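# The Last Good Letter Writers

There is a drawer in my mother's kitchen that won't close all the way, and the trouble is envelopes – over 80 of them, every one addressed to her by hand, most from a cousin two towns over whom she could easily have called.
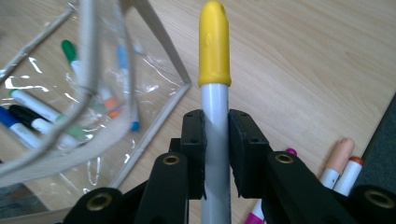
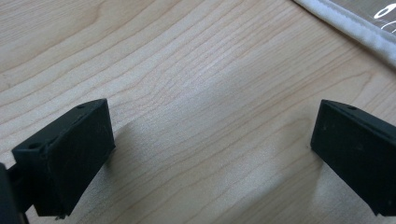 *By Sabina Skála | 13 September 2018*

I went to Hollis to meet that cousin, Keegan Tawhiri, who has been writing to my mother since they were both eight and who still, bless him, walks his letters to the post office in the rain. He made tea, and then more tea, and we got to talking about stamps, and his knees, and a bakery in Seveck that closed one November and that he has plainly never forgiven.

He writes for an hour after breakfast, usually two pages, five if somebody has had a baby. He doesn't do drafts. If he spells a word wrong he crosses it out and keeps going, and my mother says those are the parts she likes best. She owes him a letter right now, and he asked me, very politely, to mention it.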